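**Galby laundry sorting set – product page, updated April 22, 2019**

The Galby set is for people who fold at floor level or on a low table and want the clean things to stay in order until they reach the drawer. It comes with a folding cloth, a perforated basket and two cotton bags for small items. Order code 623.

## Socks and small items

Pair socks before anything else goes on the cloth. Lay one on top of the other, fold or roll them lengthwise, then turn the ribbed cuff over to hold the pair. Fine knits need only one turn – a second will stretch the rib in time.

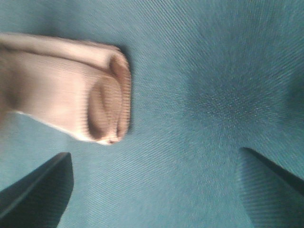

Can I iron on the folding cloth?

It isn't made for heat, so please use a proper ironing board and bring the clothes over afterwards.

## Towels

Microfibre towels should be laid out flat and smoothed from the middle before the first fold. Keep the care label at the far end, where it can be read without lifting the towel. Brown and rust shades are best washed apart from whites for the first few washes.

Any basket with holes in the sides will do if you already own one. Stand it at the top of your folding space, within arm's reach, and put boxes with lids on the other side.
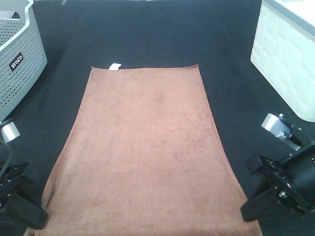
*Brown towel laid out flat, with basket and storage box behind.*

Fold each towel in half across its length, and in half again if your shelf is shallow. Line up the hems first and let the sides follow. Dark cloths show up lint from pale towels, so shake the folding cloth outside now and then. It can be machine washed with similar colours.

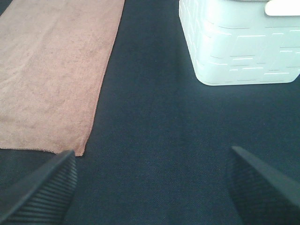 ## Ordering and spares

Spare cotton bags are sold singly under code 296, and the folding cloth on its own under code 367. Orders leave our Rerkby store within 7 working days, except in December, when they take longer.

Questions about the set go to Haf Llewellyn. For returns, write to Gwenllian Craddock at the Jaltby office and include your order number.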